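Unit 4: From Ingot to Extruded Profile
Course notes, Materials and Processing 2

Read these notes before the October lab session. The worked problem at the end comes back on the exercise sheet.

1. Starting stock
Aluminum profiles are pressed from round billet. Billet is cast as long logs by the direct chill method and then homogenized, meaning held at high temperature for several hours so that the alloying elements spread evenly through the grains. The logs are sawn to length at the press. The Drultport plant used in our case study buys its logs already homogenized.

2. Alloys
Most structural profiles use the 6000 series, alloyed with magnesium and silicon. 6063 presses easily and gives a good surface. 6061 is stronger but runs slower through the die. Pure aluminum is rarely pressed for frames.

3. Pressing
The billet is preheated, loaded into the container and pushed through a steel die by the ram. Hollow sections need a porthole die, where the metal splits around a bridge and welds together again before the exit. Slots and grooves along the profile cost nothing extra per meter once the die is cut, but thin tongues in the die break easily. See the Clindeck drawing set, sheet 2.

4. Cooling, stretching, aging
The profile is quenched at the press exit, stretched to straighten it, cut, and aged in an oven. Temper T5 is cooled from the press and aged. T6 is solution treated and aged. 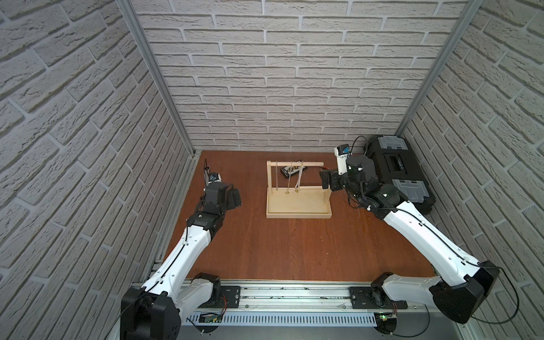
Fig. 4.3 Aluminum profiles as corner posts and as a rail.

5. Extrusion ratio
R = container area / profile area. A high ratio needs more force.
Worked problem: a press has a container bore of 140 mm. The profile has a cross section of 99 square mm. Find R, and state whether a two-hole die would lower it.

Reading: Ó Flaithearta, chapter on hot working. Grilo, tables only.
Questions about the notes go to Helmut Brandes.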